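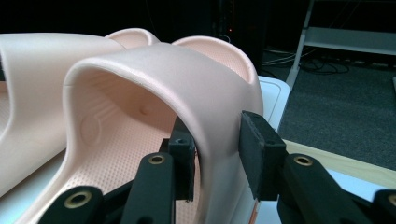 Votport Returns Bench: Slides and Sandals

README for the recordings and notes from the footwear returns bench at Lindummont

Contents

This folder holds recordings of people handling returned shoes with a hand-held gripper, and written notes on how the returns job has changed while the work was going on. It was put together by the returns team at Flanov, a mail-order shoe seller, for three groups: the engineers training the arm, the shift leads who plan the bench, and anyone on the floor who wants to know what is being recorded.

The release covers open footwear only: slides, sandals and clogs. Sneakers and boots are in a separate folder with its own README.

Numbers

Recordings in total: 2,093
Recordings marked complete: 1,467
Shoe styles: 44
Operators: 4

"Complete" means the shoe was picked up, turned so the sole could be checked, and set down beside its mate. Everything else is marked partial. Partial recordings stay in the release. Drops and second tries are labeled as such, and the engineers have asked us to keep them.

How the recordings are made

The operator works at a bench with the gripper in one hand and goes through a pair the way they would with bare hands. The camera sits on the gripper. For slides, the standard hold is on the strap, one finger pad inside the arch and the other outside. Heel rim holds were tried early and are tagged "rim" in the grip column. They work on stiff molded slides and poorly on anything with a soft footbed.

Each recording is one shoe. A pair gives two recordings with the same pair number.

Fields in the index file

pair: pair number, shared by left and right
style: internal style code, no brand names
grip: strap, rim, sole or other
result: complete or partial
reason: filled in only for partial; free text, so spelling varies
operator: a letter, A to D
shift: early or late

The operator letters were assigned by drawing slips and the key is not in this folder. Please don't try to work out who is who from the notes. Speed per operator was left out of the index on purpose. It was in the first draft, and the people on the bench asked for it to come out.

What changed for the people on the bench

Before the project, a returns shift was one person per bench doing everything: open the box, check the shoes, wipe them, pair them, print the label, shelve them. The plan is for the arm to take over lifting, turning and pairing. Grading stays with a person. So do odors, stains, broken straps and any pair where the left and right don't match.

In December the arm began taking the easy styles on the late shift. Notes from the bench since then:

– Wrist strain is mentioned less. Standing still is mentioned more. Watching a queue is a different kind of tired, and stools were added after the second request.

– The grader now sees more bad pairs per hour, as the good ones go past without being touched. Two people liked this. One asked to rotate out and did.

– Breaks used to fall at the end of a cart. The arm doesn't work in carts, so breaks now go by the clock.

– New hires used to learn styles by handling them. They now spend their first two weeks on a hand bench with no arm. This was Laimutė Petrauskas's suggestion, and it has been kept.

No one has been let go from the returns team because of the arm. Two open positions were not filled, and that belongs in this document as well. The hours agreement is a separate paper and can be read in the shift office.

Recording time counts as paid bench time. Taking part is by sign-up, and an operator can ask for their recordings to be removed up to the next release. So far one block has been removed that way, and the totals listed under Numbers do not include it.

Known problems

Light-colored slides are over-represented. They came back in large numbers after the summer sale, and the index reflects that.

Thin straps slip. If your model does well on thick molded straps, check it against styles marked "thin" before drawing any conclusions.

Some early recordings have the shift field blank. It can't be filled in afterward.

Use

Internal use at Flanov and at the Jankauskaitė workshop, which maintains the gripper pads. The recordings may not be used to rate, time or schedule individual workers. Requests for other uses go to Laimutė Petrauskas at the Lindummont site, who will bring them to the next bench meeting.

Corrections to the index are welcome from anyone on the floor. Write the pair number and the mistake on the sheet at bench 4, or tell the shift lead.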